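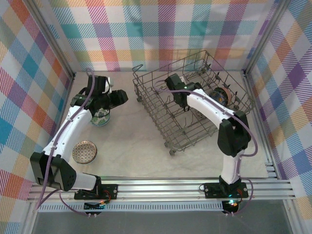 In defense of the wire dish rack

I grew up in a house with a dishwasher and could not wait to own one. Then I moved into a flat in Skambridge with 11 inches of counter on one side of the sink, no room for a machine of any kind, and a wire rack left behind by the last tenant. I have since lived in two places with perfectly good dishwashers, and the rack came with me both times. I love it. I want to make the case for it as loudly as a person can make a case for bent metal.

Start with the air. A wire rack is mostly nothing — a few thin rods and a lot of space between them — and space is what dries a plate. Towels get damp after four dishes and then you're just moving water from one bowl to the next. Those thick silicone mats are worse, because everything sits face down in its own puddle and you find out at breakfast. Stand a plate up between two tines, go and read something, come back, done!

Bowls are where people lose faith, and I understand it. A plate knows where to go. A bowl leans, slides, tips onto its neighbor and holds a spoonful of water in its foot. My answer is to load the bowls before the plates, each one tilted well forward with its rim leaning on the next row of tines, and to give them the long side of the rack. Small flat dishes can wait on the counter until the end and go in wherever there's a gap. Rohani Gunawan, who taught me this when we shared a kitchen on Govindasamy Street, also turned every bowl so its pattern faced out. I thought that was fussy. I do it now, and a row of blue bowls by the window cheers me up every single morning.

Yes, a rack takes up room. So does a toaster, and I use the toaster far less. Yes, you have to empty it, and a rack that turns into permanent storage is a sad sight by the third day. But emptying mine takes as long as the kettle does, so I do it while the kettle is on.

As for buying one, get plain wire with raised sides and upright tines, and skip the version with the wine glass arms and the knife block. Wash it in May when you do the windows, and again before the holidays. Mine has a slight bend in one corner from the last move, and the big soup plates fit better there than anywhere else.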